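Working Group on Good Practice for Bin Picking Cells
Minutes of the meeting of 03/05/2022

Present: Ingeborg Ackermann (chair), Torben Harms, Ye-ji Geum, Lingyun Fang
By telephone: Jana Haberkorn (items 1 to 5, then she had to leave)
Minutes: Lingyun Fang

1. Minutes of the last meeting

The minutes of the February meeting were accepted with one correction. In item 6 it was written that the Zullton site "will" use the daily check sheet. Torben asked to change it to "may", as Zullton has its own sheet and has not decided yet. The chair agreed and the corrected version is on the shared drive.

2. Open actions from February

Action 2/1, Jana: collect the stop button test records from all sites. Done for Tremby and Rivera. Zullton sent the records in another format and Jana is still copying them into our table.

Action 2/2, Torben: write a first text for the section on bins and fixing of bins. Done, see item 4.

Action 2/3, Ye-ji: ask Cikska if the spare fingers can be delivered with a part number on them. Cikska answered that it is possible, but only for orders of 100 pieces or more. We do not need so many. Action closed, we will mark the fingers ourselves.

Action 2/4, Lingyun: make a list of words which are used differently at the sites. Not finished. The list has "bin", "tote", "box" and "tray" for what is sometimes the same object. The chair asked to finish this before the next version of the guide goes out, otherwise the readers in Rivera will not understand section 3.

3. Structure of the guide

Ingeborg showed the contents page of version 2. The number of main sections stays the same: before the run, during the run, after the run, and records. She reminded us that the guide does not replace the risk assessment of a cell. This sentence was at the end of version 1 and people did not see it. It will move to the first page.

Jana asked who is the reader. In her opinion the text speaks sometimes to the person who builds the cell and sometimes to the person who runs it in the night. After some discussion it was decided that the main text is for the person who runs it, and the rules for building go to an annex. Torben was not fully happy with this, because his section is mostly about building, but he accepts it.

The word "should" was discussed again. Decision: "must" for a rule which is checked in the audit, "should" for a recommendation, and no other words. "It is advised to" and "please try to" will be removed everywhere.

4. Bins, clamps and the table around the bin

Torben presented his text, which has two pages. The main points and the comments were as follows.

4.1 Fixing of the bin. The text says that a bin must be fixed to the table in every cell where the gripper goes below the upper edge of the bin. Ye-ji asked if a rubber mat is enough for small bins. Torben said no, a mat holds well against sliding but not against lifting, and a finger which catches the wall will lift the bin. Clamps are allowed, also in test cells, but they must be checked by hand at the start of each shift. The meeting agreed.

4.2 Position of clamps. A clamp must not stand in the path of the arm, and its position must be drawn in the cell file. When a clamp is moved, also by a small distance, the collision model must be updated before the next automatic run. Jana said that at Rivera this was forgotten two times during the winter. In both cases the clamp was moved for cleaning and put back turned to the other side. Her proposal is to mark the clamp position on the table with paint or tape. Accepted as "should".

4.3 Loose parts on the table. The first text said "the table must be tidy". Ingeborg said that an auditor cannot check "tidy". New text: "Before the start of an automatic run there must be no loose screws, tools or workpieces on the table within reach of the arm." Ye-ji wanted to add pens and cups. It was answered that these are covered if we write "or other objects", so this was added.

4.4 Cables on the arm. The cables and hoses must be led so that they do not hang into the bin in any allowed position of the wrist. The slow check with all end positions of the wrist must be done after each change of gripper. Lingyun asked what is meant with "slow", and the answer is the reduced speed of the manual mode as set in the controller. This will be written in the text. 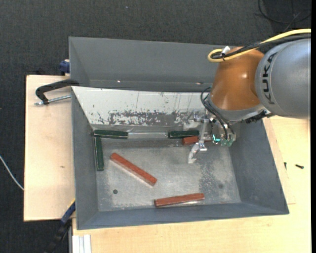 Wear and cleaning

4.5 Bins with scratched or chipped walls. KUKA cell, bar blocks green and red-brown. Ye-ji explained that a worn wall is mostly a problem for the vision and less for the mechanics. Where the paint is chipped, the wall has light and dark areas, and the detection can take the border of such an area for the edge of a part. The opposite can also happen, that a shiny strip at the foot of a slope gives a false height. She does not want a rule that each scratched bin is thrown away. It would be expensive and the new bin is scratched again after some weeks.

Torben proposed a fixed limit for the chipped area in percent. The others found this not practical, nobody will measure it. Jana proposed a reference picture of the empty bin, taken with the cell camera, which is renewed when the state of the bin changes. If the detection reports a part in the empty bin, the bin must be repainted or replaced, or the reference must be renewed and the test repeated. This proposal was accepted by all. The empty bin test goes into the weekly check.

4.6 Repainting. Only matt paint. The thickness of the paint does not matter for the larger bars, but for thin sheet parts the bin must be measured again after painting. Torben will ask the workshop which paint they have used until now. No one in the meeting knew it.

4.7 Gripper fingers. Worn finger tips are to be changed in pairs, also when only one tip looks worn. Ye-ji said that with one new and one old tip the center of the grip moves and long bars begin to turn in the grip. She has seen this at Tremby with parts which lie diagonally and must be taken near the end. The rule is "must". The date of the change is written in the cell log, together with the marking of the fingers.

4.8 Open electronics on grippers. Some of our research grippers have circuit boards which are not covered from all sides. Ingeborg asked if this is acceptable in a guide of good practice. After a longer discussion: for production cells a closed cover is a "must". For test cells it is a "should", and in both cases no wet cleaning when the gripper is mounted. Compressed air is also not to be used near the boards. Lingyun asked to have it noted that in her opinion the same rule for both kinds of cells would be easier to understand.

5. Entering the cell to move parts by hand

Jana reported from the interviews with the operators at Rivera. The most frequent reason to go into the cell is a part which lies close to the wall or in a corner, so that the gripper does not find a free place for the second finger. The operators then push the part to the middle by hand. With a good routine it is a short job, and this is exactly the problem, because the lock is then sometimes not used.

Rule in version 1: "Stop the robot before reaching into the bin." This is too short. New text agreed in the meeting:

The operator must stop the automatic run at the panel and wait until the arm has finished its movement.
The operator must take the key with him or her and keep it until the door is closed again.
The hand must not be put between the gripper fingers, also when the gripper is without power.
After the door is closed, the first pick must be made at reduced speed.

Torben asked to add that a second person must not restart the cell on a call from inside. Agreed, it will be a separate sentence.

Ye-ji noted that the better way is to avoid the entry. A push movement by the robot itself, with closed fingers, has solved most of the corner cases at Tremby. It needs a force limit and it needs to be tested with each kind of part. She will write half a page on it for the annex. The chair asked to keep it to half a page.

Jana left the meeting after this item.

6. Records

The cell log of Tremby has 2485 entries and most of them say only "ok" or "robot stopped". With such entries we cannot find out which rule helps. Lingyun showed a form with 4 fields: what was stopped, where was the part, what did the operator do, was the door opened. The form fits on the screen of the panel and no typing is needed, except for the remark.

Ingeborg likes the form but asked to check with the workers' representatives that no names are stored. Lingyun confirmed that only the shift is stored. She will send them the form before it is tried.

Trial of the form: first at Tremby, then at Rivera if there are no objections. Zullton will be asked later, together with the question of the daily check sheet.

7. Other points

The translation of the guide: Torben asks all authors to write short sentences. Version 1 came back from the translation with "clamp" and "clip" mixed.

Ye-ji asked if suppliers like Cikska may receive the draft. Decision: the annex yes, the main text only after release.

The meeting room has a new telephone and Jana could be heard badly from the far end of the table. Next time we sit nearer.

8. Actions

3/1 Jana: finish the table of the stop button tests with the Zullton records.
3/2 Torben: new version of section 4 with the changes of today, move the building rules to the annex.
3/3 Torben: ask the workshop about the paint.
3/4 Ye-ji: half a page on pushing parts away from walls and corners.
3/5 Ye-ji: description of the empty bin test, with the steps for renewing the reference.
3/6 Lingyun: finish the word list.
3/7 Lingyun: send the log form to the workers' representatives, then start the trial at Tremby.
3/8 Ingeborg: first page with the sentence on risk assessment, check of "must" and "should" in all sections.

Corrections to these minutes please to Lingyun by mail. The date of the next meeting will be sent by Ingeborg when the new version of section 4 is ready.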